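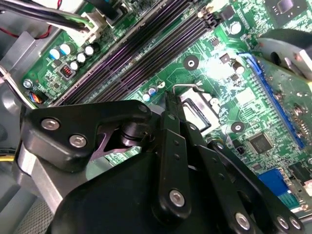 What does a robot need before it can learn to work inside a desktop computer? Many examples of the job being carried out, recorded one attempt at a time, with the mistakes kept in.

12 April 2026 — Indura, which develops handling systems for electronics repair and reuse, has finished the first collection round of its Samir project. The round produced 1,918 recorded attempts at placing and removing desktop processors. They will be used to train a learning system that controls an arm and gripper from camera images.

Collection began in November at the company's Brerska site. In each attempt an operator guides the arm through one short task, such as approaching the socket or picking up a processor and setting it down. The camera images and the arm's movements are saved together, along with a note from the operator on how the attempt ended.

Work is split between two stations. One holds open computer cases with the motherboard still installed, so the arm has to deal with cables, memory slots and metal edges close to the socket.

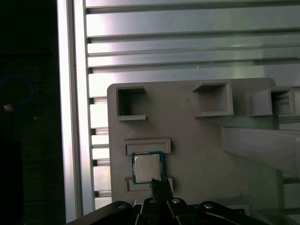
The other uses a fixture board that gives parts a known resting place. Operators change the starting position of the arm between attempts so the system does not simply memorize one path.

"A processor is small and flat, and there isn't much of it to hold," said Magdy Benmoussa, who leads data collection on Samir. "People make tiny corrections with their fingers and don't think about it. We want those corrections in the recordings, including the ones that come too late."

Failed attempts are labeled and stored with the rest. Indura removes a recording only when the images or the movement data are incomplete.

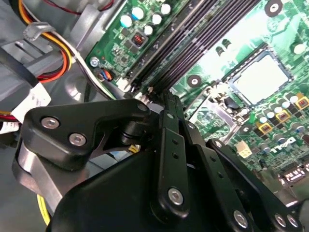
Operators work in pairs and trade places during a shift — one guides the arm while the other resets parts and checks the labels. Each new operator practices for four days before any of their attempts are added to the set.

The recordings are managed in Skarumus, Indura's in-house tool for sorting and replaying robot data. A second round will add memory modules and more kinds of desktop case. Indura has not set a date for testing the trained system at customer sites.

Filed under: Company News, Robotics & Automation

Related releases
Indura opens second work cell at Brerska
Skarumus update adds side-by-side replay
Samir project: notes on labeling failed grasps
Indura seeks operators for robot data collection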